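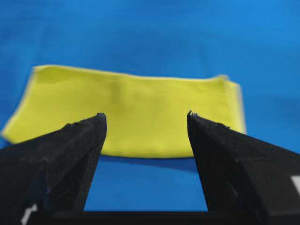

A yellow cloth on the blue table cover, with one end folded over.

Folding night is back, and bring your own towels

By Marichka Kravets
December 2021
2 min read

I'll admit I went along to the Latov laundry room expecting to stay for one cup of tea and then slip out. Two hours later I was still there, arguing with a complete stranger about whether a dust cloth should be folded in halves or in thirds. (Thirds! I won't be moved on this.)

If you missed the note on the board, the household evenings have started up again after the long break we've had since July. The first one was all about cloths: dish cloths, dusters, the yellow ones that live under everybody's sink and come out in a ball. Janka Murín ran it, and she started us off with the plainest thing there is, one cloth on a smooth blue cover, and had us get the top edge straight before we did anything else. Sounds easy. Mine looked like a slice of cheese somebody had sat on.

Her big tip was to work from the corners. Pick up a corner, pull it gently until the cloth stretches out, and let the creases drop before you lay it down again. 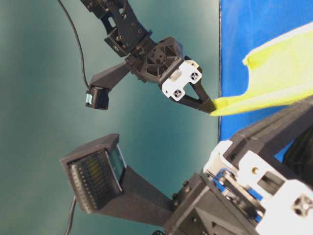 Soft, fuzzy cloths are the worst for this, because they droop in the middle and grab at whatever they're lying on, so go slow and don't yank. Once it's lying fairly flat, bring one end over, smooth it with the side of your hand and only then do the other end. Janka says a little waviness along the top is fine and you should leave it alone. I couldn't leave mine alone and ended up starting over.

There were 11 of us, plus a very patient toddler who unfolded things as fast as her dad could stack them. The ginger cookies were from Hasau, and they were gone before I got to the plate.

Next time it's fitted sheets, heaven help us. Same room, doors open at 6:30, free as always, and please bring one sheet from home if you can spare it. There's space for 12, so put your name on the list by the dryers.

Questions or corrections? Write to the newsletter desk | © 2021 Latov Neighbors | Back to top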